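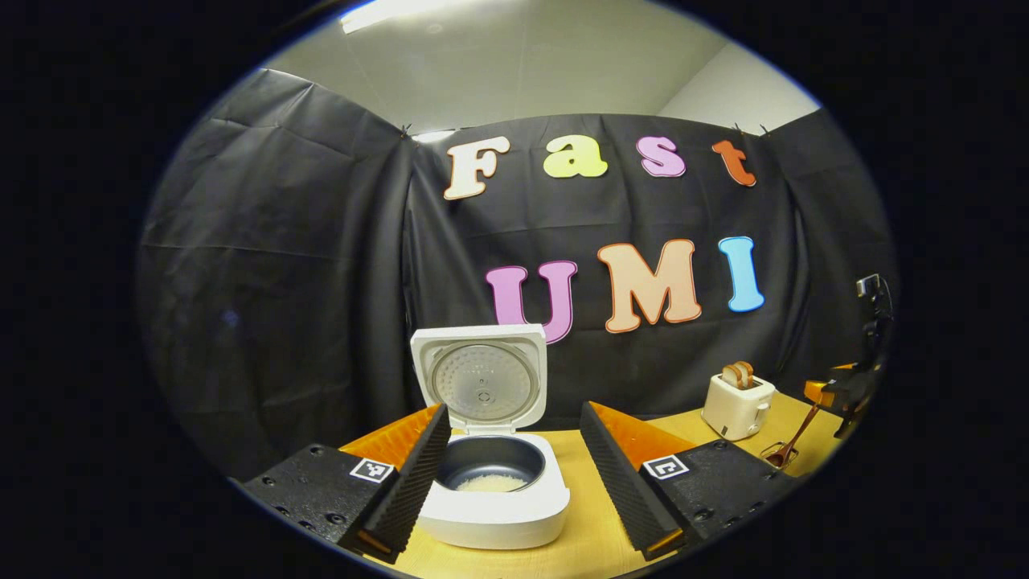 Good practice for demonstration recording starts before the gripper is picked up. Most of the bad episodes students hand in can be traced to the station: something was moved, something was blocked, or the fingers were opened to a different width than the session sheet calls for. This handout covers the rules for setting up, recording and closing a session with the hand-held gripper. Check the view first. Both finger markers must be fully visible, one on each mount, as they are with the rice cooker station, where the fingers are spread wide and the pot sits in the gap between them. The lid there is flipped fully open, and the rice at the bottom of the pot can be seen from the gripper camera. If you can't see the thing the task is about, change your starting pose before you record.

Course: Manipulation Data and Practice, Ustthorpe
Handout for week 4, revised 9/24/21
Read before your first lab slot.

1. Words used in this handout

Station: one table with its backdrop, objects and any fixed camera.
Episode: one recording of one task, from start pose to end pose.
Session: all episodes recorded at one station by one operator in one sitting.
Session sheet: the form that goes with a session. It lists the task, the station, the object list, the operator's initials and the rejects.
"Must" means the episode is rejected if the rule is broken. "Should" means you may depart from the rule if you write down on the session sheet that you did.

2. Setting up the station

2.1 The tabletop must hold only what is on the object list. Objects that are on the list but not used in the task stay on the table. In a rice task, the toaster and the tongs are background objects, and they are to be left where the layout card puts them.

2.2 The backdrop must be clipped along its top edge before recording. Creases are fine. A backdrop that has come loose and moves during an episode is not.

2.3 Lettering or other marks on the backdrop should stay the same for a whole session. Do not add, remove or straighten letters between episodes. Large, high-contrast shapes help the tracking, and a change halfway through makes two halves that don't match.

2.4 A fixed camera on a stand must be clamped or weighted. Touch the stand lightly. If it rocks, fix it. Once the first episode has been recorded, the stand must not be moved until the session is closed.

2.5 Room lights should be on and blinds down. Do not change the lights in the middle of a session.

2.6 Appliances are unplugged unless the task sheet says otherwise. No task in the first half of the course needs heat. The Vekumwood annex has no extraction fan, so powered cooking tasks are never run there.

3. The gripper

3.1 Look at both markers. A scratched, dirty or lifted marker must be replaced. Left and right markers carry different patterns, and swapping them will give finger widths that look reasonable and are wrong. Compare them with the card in the lid of the gripper case.

3.2 Open and close the fingers fully, twice, before the first episode. They should move evenly. Check that the soft finger material is seated against its backing all the way down.

3.3 Wipe the lens with the cloth in the case. Do not use your sleeve or a paper towel.

3.4 Do not tighten or loosen screws on the mounts. If a mount is loose, tag the gripper and take another one. A mount that has shifted by even 2 mm has to be calibrated again, and this is done at the staff bench.

4. Recording

4.1 Start every episode with the fingers open and the gripper still. Hold for a slow count of three, then begin.

4.2 Move at a steady speed. Beginners tend to rush the approach and then hover over the object. Try to do the reverse: approach slowly and commit once you are lined up.

4.3 Keep your free hand out of view. If the task needs a second hand, it must be a second gripper.

4.4 Do not push an appliance across the table to get a better angle. Move yourself. If an appliance slides more than a finger's width, stop, reject the episode and put it back on its mark.

4.5 Lids and doors. The task sheet gives the starting state, open or closed. A task that starts open must start fully open. Half-open lids are the most common cause of rejects in this lab, ahead of dropped objects.

4.6 Loose food. Use dry rice or dry beans only, and use the measured bag. Grains that leave the pot stay where they land until the episode ends, then they are picked up and returned to the bag. Bread may be used for one day.

4.7 A failed attempt may be kept if you recover from it without stopping. Mark it R on the sheet. An attempt that you gave up on is a reject.

4.8 Stop after 44 episodes or when your wrist is tired, whichever comes first. Tired operators produce jerky recordings.

5. Naming and storage

5.1 Files go to the Sollix drive under station, then date, then operator initials. Don't make new folders at the top level.

5.2 Rejects are uploaded too, in the folder marked rejects. Please don't delete them. We use them in the March review session, and it is hard to teach from recordings that are gone.

5.3 The session sheet is scanned and stored with the recordings. A session without a sheet is not counted toward your total. The course total is 200 accepted episodes per pair of students.

6. People in the room

6.1 Ask before recording if anyone else is in the room, and tell them which way the camera will face. The lens is very wide and picks up more of the room than you expect, including the ceiling and the wall past the end of the backdrop.

6.2 Names on whiteboards, badges and screens should be covered or turned away.

7. Closing the session

Put the objects back on the layout card positions.
Close lids.
Bag the rice and throw out the bread.
Return the gripper to its case with the fingers open.
Sign the sheet.

For next week: read section 19 of the Liyanage lab manual, on marker tracking and finger width. Bring one session sheet, filled in, with at least one reject explained in a full sentence. "Bad episode" is not an explanation. "Lid started half open" is.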